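Visit report: Kulldale open day, enrichment and small goods rooms

The open day at Kulldale was held on 10 September 2020, with entry by time slot. I attended the second slot with Luana Portela, who buys for the Akpalu shops and wanted to compare push buttons before placing the fall order. My own interest was narrower: how the rooms were laid out, how items were grouped, and whether the handling information matched what is printed in the August catalog.

Access is from the rear parking lot. Visitors sign in, collect a floor plan and follow a one-way route through the stockroom, the packing bench, the sink counter and the meeting room. The floor plan was accurate except for the packing bench, which has been moved to the other side of the stockroom door.

The stockroom holds 200 bin positions on open shelving. Bins are labeled on the short side with a stock number and a plain description. Labels on the lower shelves were worn and two could not be read without pulling the bin out. Soft goods are kept apart from hard plastic goods, and rope items have their own bay. Sernon supplies the shelving and, according to the floor plan, the trays used to move mixed items between rooms.

The sink counter was the part of the route we spent the most time on. A mixed set had been put out on a single tray: four push buttons in different colors, a toy banana, a twisted rope toy in dark green and a plush apple with a felt leaf. The tray is a red-orange plastic type with a raised rim and a textured floor. Texture matters for round-based goods, which tend to creep on smooth trays when one of them is pressed.
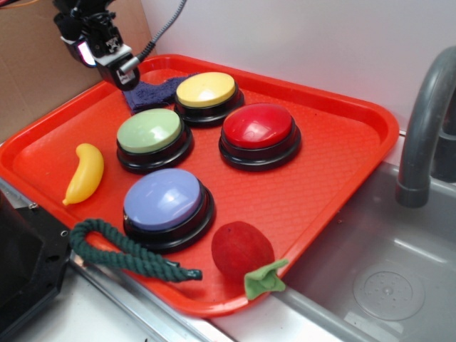 Mixed tray at the sink counter. Yellow, red, green and lavender-blue buttons, with the soft items along the front.

The buttons follow the usual pattern for this type, with a glossy domed cap over a round black base. Luana's questions concerned cap travel and replacement parts. The printed sheet gives the parts policy clearly: caps can be ordered separately by color, bases cannot. Travel is not stated anywhere on the sheet. She asked for the figure in writing and was told it would be sent with the price list.

Color separation is good. The yellow and the pale green are the closest pair, and under the counter lighting I had no difficulty telling them apart. I would still want to check them under a warm lamp, which is what most of the Akpalu shops have over their display tables. The red is the strongest of the four and the most reflective to look at from a standing position.
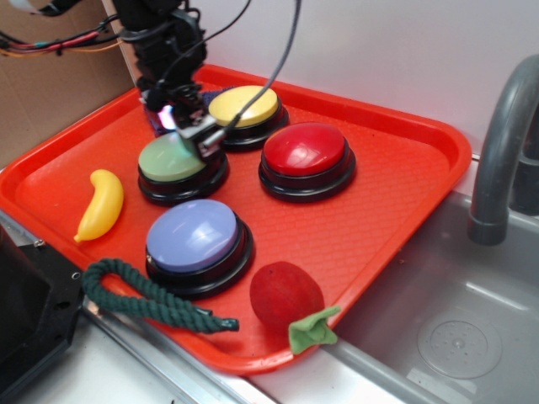 On spacing, the sheet recommends leaving a hand's width between buttons in use so that each can be pressed without touching its neighbor. That works for adults and older children. For a shelf display it uses a good deal of room, and Luana's shops have short shelves. Drilleo, whose display units she already uses, makes a molded insert with round recesses, and she intends to find out whether the bases fit it before ordering.

The soft goods raised fewer questions. The apple is sold alone or in a fruit assortment. Its leaf is a separate piece of felt, and leaves are the first thing to come off in a shop with a play table. The rope toy is listed in one length only. I asked about fraying at the ends and was told that trimming is acceptable and that the twist holds if the end is bound first. The sheet says nothing on this and should.

Cleaning instructions are printed for each group. Hard plastic goods are wiped with a damp cloth and left to stand for 20 minutes before they go back in the bin. Buttons are not to be immersed. Plush items are surface cleaned only. The catalog gives the same instructions with one difference: it allows the banana to be washed under the tap, and the sheet in the room says wipe only. Staff confirmed that the sheet is the newer document.

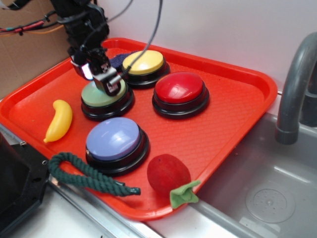 The same tray set, with the banana to the left and the rope toy folded at the front edge.

The meeting room was used for pricing. Minimum order is one carton per color for buttons, and mixed cartons are not offered. For a shop that sells the four colors as a set this is workable. For one that sells mostly red it leaves the other three on the shelf. Luana has asked for a mixed carton quotation and expects to wait for it.

Points outstanding after the visit: cap travel, base diameter for the insert, the mixed carton price, and a corrected catalog page for the banana. Parking was adequate. The rear door has a high step, and anyone arriving with a cart should ask for the side entrance.

Contact | Copyright 2020, all rights reserved | Back to top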